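4. 長期滞在型キャンピングカー旅行における滞在日の行動区分と車内収納 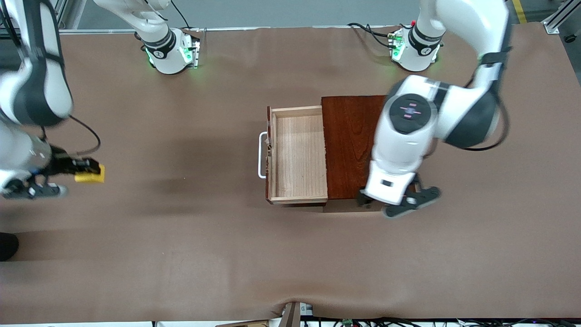 前章で述べたとおり、移動を伴う旅行の日誌では、走行した日の記録が詳細であるのに対し、同じ区画に留まった日の記録は簡略になりやすい。洗濯、買い出し、給油、区画での読書といった行動は一行にまとめられ、開始時刻も所要時間も書かれないことが多い。本章では、この種の日を「滞在日」と呼び、その内部の行動を区分する手続きと、区分の結果が車内収納の使用とどのように対応するかを述べる。

4.1 資料

分析の対象は、Tresonlow、Skostden、Ambayeの三地域にある7か所の長期滞在区画付き施設で回収した旅行日誌である。日誌は施設の受付で配布し、退去時に回収した。回収した日誌に含まれる日単位の記録は2,163件であり、このうち前後の日の宿泊地がともに同一で、走行が区画の周辺に限られるものを滞在日とした。該当する記録は1,203件であった。残りは移動日として本章の集計から除外し、第5章で扱う。

宿泊地の記載が欠けている日については、前日および翌日の記載から一意に定まる場合に限って補完した。補完の可否はKoflerとOrtnerが独立に判定し、判定が分かれた記録は移動日の側に含めた。この処理は滞在日の件数を小さめに見積もる方向に働く。

4.2 行動区分

日誌の文面を行動の単位に分割し、各単位に次の四つの符号のいずれかを与えた。

H:家事(洗濯、車内清掃、汚水処理、水の補給)
P:調達(食料品、燃料、消耗品の購入)
L:区画内余暇(読書、手芸、戸外での食事、隣接区画との交流)
E:外出余暇(散策、自転車、市や旧市街の訪問)

一つの外出に調達と余暇の両方が含まれる例は多い。大型店で給油をした後に直売市を見て回る、といった記述がこれにあたる。先行する日帰り行楽の調査では外出の主目的のみを採るのが通例であるが、本研究では主目的の判定が記述の順序に左右されることを懸念し、PとEの両方を与えた。したがって符号の総数は行動単位の総数を上回る。直売市での食品購入も同じ規則に従う。

Lの扱いには注意を要する。「静かに過ごした」「のんびりした」のように内容を特定しない記述は、場所が区画内と読める場合にLとし、場所も読み取れない場合は符号を与えなかった。仕事や執筆に関する記述は当初Hに含めていたが、予備的な符号付けの段階でTrummerの提案により独立の注記Wに移した。Wは上の四符号とは別に付すもので、以下の集計には用いない。

4.3 車内収納の記録

日誌の回答者のうち55組には、車内収納に関する補助票を併せて依頼した。補助票は収納を引き出し型、開き戸型、上部開口型、可搬容器の四種に分け、滞在日に開けたものを一日の終わりに記入する形式である。回数は問わず、開けたか否かのみを尋ねた。回数の記入を求める版をCorngateの試行で用いたところ、途中から空欄になる票が目立ったためである。

収納の型の判定は開口の方向と可動部の構造による。引き出し型とは、底板と側板を備えた箱状の部分が水平に引き出されるものを指し、前面の取っ手の有無や材質は問わない。図1の小型の木製キャビネットは、引き出しを全開にした状態にあり、この定義では引き出し型に該当する。棚に置いた籠を手前に引いて使う場合は可搬容器とした。車外の荷室については、側面の扉を開けるものを開き戸型、床下の台が滑り出るものを引き出し型とし、車内と区別する印を添えた。

収納の内容物は自由記述とし、衣類、食器、食品、工具、書類、その他に事後に分類した。複数の種類が入っている収納には複数の分類を与えている。引き出し型では内容物が一種類に限られる例が多く、上部開口型では混在が一般的であった。この傾向は三地域で共通していたが、補助票の回答者は長期滞在の経験が長い層に偏っており、収納の使い方が既に固定している可能性がある。

4.4 行動区分と収納使用の対応

HまたはLが付された日には、EのみまたはPのみの日に比べて、引き出し型の使用の記入が多かった。食器と衣類を収めた引き出しがその大部分を占める。Pが付された日には食品の収納が開けられるが、型による偏りは見られない。購入した食品がどの収納に入るかは包装の大きさで決まることが多く、行動区分との対応は弱いと考えられる。

Eのみの日に開けられた収納は、可搬容器と車外の開き戸型に集中した。自由記述によれば、中身は自転車の付属品、折り畳み椅子、雨具などである。これらは入口付近に置かれ、車内の固定収納を経由せずに持ち出される。設計上は固定収納の容量のみが仕様書に記されるが、滞在日の実際の使用では可搬容器の役割が小さくない。

天候の影響も検討した。雨天の記載がある日はLの比率が高く、引き出し型の使用も増える。ただし、日誌における天候の記載は悪天候の日に偏るため、記載のない日を晴天とみなすことはできない。天候を説明変数とする分析は見送り、記述的な比較にとどめた。

4.5 符号付けの一致

全記録の符号付けはTrummerとGislerが分担し、重複部分について一致を確認した。不一致の多くはLとEの境界で生じた。施設の敷地が広く、遊歩道や池を含む場合、敷地内の散策をいずれとするかが問題となる。協議の結果、徒歩であっても自区画を離れたことが明記されていれば Eとする規則に統一し、該当する記録を再度符号化した。再符号化を終えた版の確定日は2019年7月5日である。以後の集計はすべてこの版による。

HとPの境界では、コインランドリーの利用が論点となった。施設内の設備を使う場合はHのみ、施設外の店舗を使う場合はHとPの双方を与えた。洗濯の待ち時間に近隣で買い物をしたという記述は、購入の内容が書かれていなくてもPとしている。

4.6 限界

第一に、日誌は同行者のうち一名が書くのが普通であり、他の同行者の行動は書き手が知る範囲でしか現れない。夫婦での旅行では、書き手が記した「静かな一日」の間に、もう一方が車両の整備を行っていた例がNägeliの追加聞き取りで確認されている。第二に、4月に回収した日誌はSkostdenに偏っており、季節と地域の効果を分離できない。第三に、補助票は開けた収納のみを対象とし、開けずに済ませた理由を尋ねていない。走行中の荷崩れを避けるために固定したまま滞在日にも解放されない引き出しがあることは、自由記述の数例から推測されるが、その頻度は本資料からは求められない。

次章では移動日の記録を取り上げ、出発前の収納の固定と到着後の展開に要する作業を、本章の区分に接続する形で記述する。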